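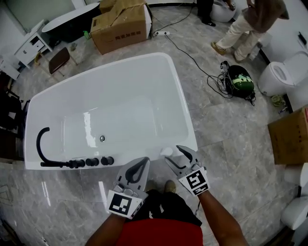
dekix_user
Floor rules for grip work in a room with stuff in it, what does everyone use? Ours is one line, "keep it tidy", which means nothing. Cables first IMO. Black ones snaking over tile from a power strip to a helmet, thats a trip waiting to happen. Tape or cover, every time.

minlab
Tape yes. I'd add a 6 foot clear zone round whatever you're working on.

gralow2
Disagree on the 6 feet. Real rooms are cramped. Clear the walking path, leave the rest.

minlab
Until somebody backs into a toilet — those arent cheap.

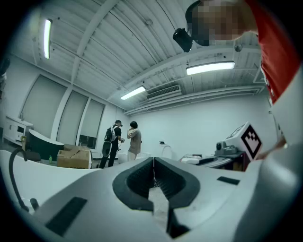 dekix_user
Do the markers need checking between runs?
Wipe them and look for lifted corners before each run, and log it. That's from the Drummont sheet we borrowed.

gralow2
Every run is too much. We do every 50.

minlab
50 is a lot of bad runs if a corner lifts on the second one. Takes seconds, just look.

gralow2
Fine, every 50 plus any time a gripper gets bumped.

dekix_user
ok putting in: cables taped, path clear, markers before each run. Clear zone still open, will post teh draft here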